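Slide 3 – Desk layout, back room, Osholm

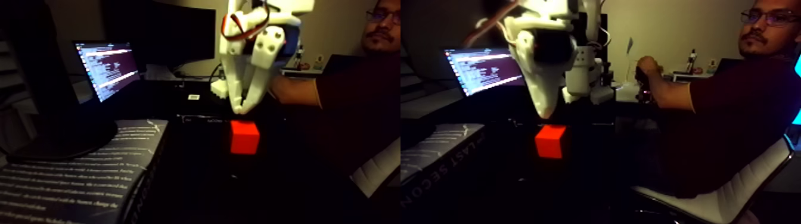 Red cube on the black surface, laptop to the left.

Lights stay low for this part. Say so before the questions start.
Point out the laptop: light text on a dark background, the main light source on that side. The monitor behind it is off.
Book at lower left – mention the desk space it takes up, then move on.
Shearer layout allows 25 inches of clear surface. Give the figure once.
Pause for questions, 3 minutes. Next: Catasero storage plan.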